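The Woman Who Buys What You Sent Back

She asked that her name be left out, on the grounds that her mother-in-law reads everything and already thinks she works in garbage. What she does is buy returned goods by the truckload, sort them in a former bowling alley outside Farnholm, and sell them on to people who run discount stores. She has been at it long enough to have opinions about curtains.

"Nobody measures a window," she said. "They order three lengths and keep one. I have met the other two."

January is her harvest. A slow month brings in 30 pallets and a good January brings 200, most of them sold sight unseen, with a list of contents that she reads the way other people read horoscopes. The list might say "small kitchen, mixed." The pallet might be waffle makers. It has, on one occasion she prefers to discuss standing up, been 320 left-handed oven mitts from Brabec, the housewares chain, whose buyers had presumably also been reading a list.

"I called them," she said. "The man told me they were ambidextrous. I said, sir, there's a thumb."

The mitts went, in the end, to a restaurant supplier in Skelbridge who took the lot and asked no questions. She still has one. It hangs in the office next to the fire inspection certificate.

I asked what surprises her in the boxes, expecting something lurid. She thought about it for a while.

"Apology notes. People write to the store. 'Sorry, it's a lovely lamp, it's just my husband.' They think someone is going to be hurt." She keeps these in a drawer and could not explain why. — She has never found money, though everyone asks, and she has found one set of dentures, returned in the box of an electric toothbrush. The owner was traced through the packing slip and was, she said, pretty cool about it.

Her own shopping habits have suffered. She bought a Pesidon vacuum at full price two years ago, felt sick for a day, and has refused to return it despite a smell of warm pennies whenever it runs. "I'd only end up buying it back," she said. 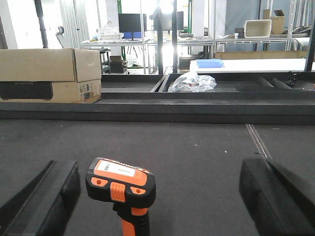
So where does most of it end up?

"Back in somebody's house. A dollar store, a flea market, a church sale, then a kitchen. The real junk is a small pile, and it's mainly pillows. You can't do anything with a pillow."

She walked me out past the old shoe counter, where the sizes are still painted on the cubbyholes. A truck was due at two and she wanted the dock clear. The list said "seasonal, assorted," and she was hoping for lawn chairs.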